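Category: Vehicle security | Car keys and locks

Transponder key

A transponder key is a car key that has a small electronic chip inside its plastic head. When the key is turned in the ignition, a ring antenna near the lock sends a weak radio signal. The chip answers with a code, and if the code is known to the car, the engine is permitted to run. If there is no answer or a wrong one, the starter may turn but the engine stops after a short time, or in other cars nothing happens at all.

The chip should not be confused with the remote control for the doors, although both are often built in the same housing. The remote needs a battery. In most keys of this kind the chip does not, as it takes its energy from the signal of the antenna. For this reason a key with an empty battery can usually still start the car, even when its buttons do nothing.
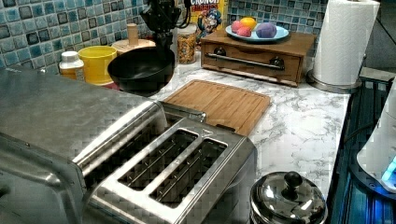

Toaster oven and pop-up toaster on a marble-patterned counter.

Types of code

The oldest chips have a fixed code, which is the same every time. They are simple to copy, and many key shops can do it with a desktop machine. Later chips use a question and answer method: the car sends a random number, the chip calculates a reply with a secret value, and the car compares it with its own result. A recording of one such exchange is of little use to a thief, as the next number will be different.

Copying and programming

A new key must be both cut and programmed. Cutting makes the metal blade fit the lock, and programming adds the chip to the memory of the car. Some cars permit the owner to add a key when two working keys are already present. Others need a diagnostic tool, and sometimes a security code which is kept by the dealer.
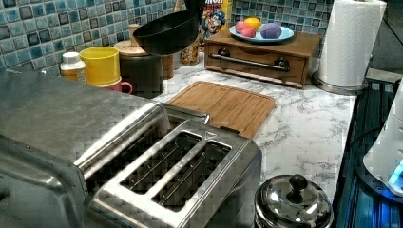 When all keys are lost the work is longer. The memory of the immobilizer has to be read or replaced, and old keys are normally erased at the same time, so that a found or stolen key cannot start the engine. It may still open the doors if the locks were not changed.

The locksmith and trainer Venla Harju, in her handbook for the Flusbridge key workshop, divides failed programming jobs into faults of the key, of the antenna ring and of the car battery. Of the 62 jobs she lists, 10 were caused by low voltage during the programming. She advises to connect a battery support unit before the work begins.

Blank keys

Blank keys are sold with or without a chip. Among the smaller suppliers, Jedeck makes empty housings into which the old chip is moved by hand, and Bilyk sells blanks with a rewritable chip. The Plullden catalog lists 300 blanks, of which 50 are for motorcycles. A chip that was locked by its first programming can often not be used again in another car.

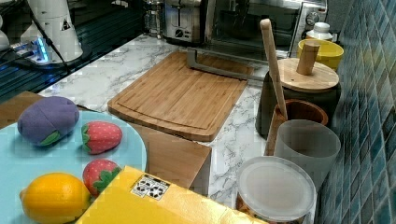
Bamboo cutting board, toaster oven and French press.

See also: Immobilizer; Key blank; Remote keyless entry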